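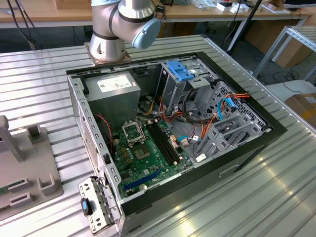
From the Penry office - quick one before the July break

Sorry for the short notice, been flat out. The main thing is the gas contract. Our three-year deal with Cernau runs out at the end of July and the renewal offer landed last week. It's higher. Not a shock to anyone who has looked at the news, but higher.

Olga Riquelme went through it line by line and then asked two other suppliers to quote. Orkaneo came back with a fixed rate for 3 years, Binlow with a floating one that follows the monthly index plus a margin. Binlow looks cheapest today. It also would have been the dearest of the lot in two of the last three winters, so make of that what you will.

Where we've got to:

Orkaneo, fixed, 3 years. Slightly above what we pay now. Standing charge goes up, unit rate barely moves. Exit fee if we leave early, and it's not a small one.

Binlow, floating. No exit fee, one month's notice. Bill could go anywhere.

Cernau, renewal. Same terms as before, worst price. They say there is "room to talk". Olga is talking.

All 104 units are on the one bulk meter so we go together or not at all. Anyone who wants to read the full quotes, they are in the green folder at the front desk, please dont take it home. Comments to Olga by noon on the last working day before the break. After that she signs.

Boiler service

Both boilers in the east plant room get their yearly service the week after. Hot water off from 9 am to 3 pm on the day, heating off too but you won't miss it. The fitter wants to swap the pressure valve on number two - it has been weeping since autumn and we've been topping up the system by hand. Six hours is his estimate. If it runs over we'll put a note in the lifts.

Please keep the lane behind the plant room clear. That means bikes as well. 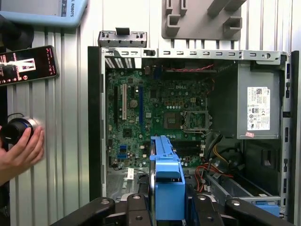
Inside a Dell desktop tower.

Meter readings

Sub-meter readings are due as usual. Read the black numbers only, ignore the red ones. Last quarter we had six readings that were lower then the one before, which means somebody else's digits or a very generous meter. If yours is fogged up or stuck, tell us and we'll come and look.

Estimated bills get corrected in the next round, no need to ring about it.

Next newsletter after the break, with the signed rate and the new monthly charge.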